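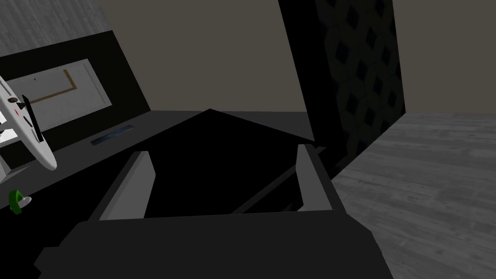 Ostap Marchuk wrote back after the last report that the numbers were fine but he still could not tell whether people were borrowing the same drill over and over or using the whole collection. It was a fair point, and this report tries to answer it.

Progress report, Cullow Tool Library
Grant period two, April to date
Jun 13, 2020

Where things stand

The library closed its counter for most of the spring and switched to pickup by appointment in the side doorway on Feston Street. Members email a request, we set the items on the shelf, and they collect them in a half-hour slot. Returns go into a separate bin and sit for 2 days before anyone checks them back in. This has slowed things down. A popular item that used to go out again the same afternoon now misses most of a week.

Even so, lending did not stop. Garden tools made up the largest share of loans, followed by sanding and painting gear. Drills came third, which answers part of the question. The tools that hardly moved were the plumbing set and the tile saws. We think people put off bigger jobs in kitchens and bathrooms, but we did not survey them and can't say for certain.

New members

We signed up 29 new households in the period. Most came through the seed swap notice in the Cullow newsletter. Five of them have not borrowed anything yet. We will write to those households in the summer and ask whether the pickup slots are the problem. Evening slots fill first and we only offer them twice a week.

Repairs

Nine items came back needing work. Most were small things, a frayed cord or a missing guard screw. The exception was the large hedge trimmer, which had a cracked housing. We got a quote from Zinchenko Repair and decided the part cost too much for a machine that age. It has been taken off the list. The budget line for replacements will cover a new one, and we would like your agreement before ordering.

The sharpening sessions planned under this grant did not take place. We have kept that money aside and have not spent any of it. If it is possible to carry it into the next period, we would run the sessions outdoors with small groups. If not, please let us know by the end of the summer so we can return it.

Catalog

The move from the spreadsheet to the Idari catalog is roughly two thirds done. Hand tools and garden tools are in, with loan history. Power tools are in but the history still has to be typed over from the paper cards. That is the main reason we can't yet give a full count of repeat loans by item, which is what was asked for. The cards for older loans are hard to read in places - some only give a first name and a shelf number.

Spending

Rent and insurance came in as planned. Cleaning supplies went over, and we covered that from the fund for printing, as the printed tool list was not needed. Nothing else moved between lines.

Next steps

Finish entering the power tool cards. Order the hedge trimmer once approved. Add a third evening for pickups if we can staff it. Send the loan table by item as soon as the catalog is complete, as a separate page, so it does not have to wait for the next report.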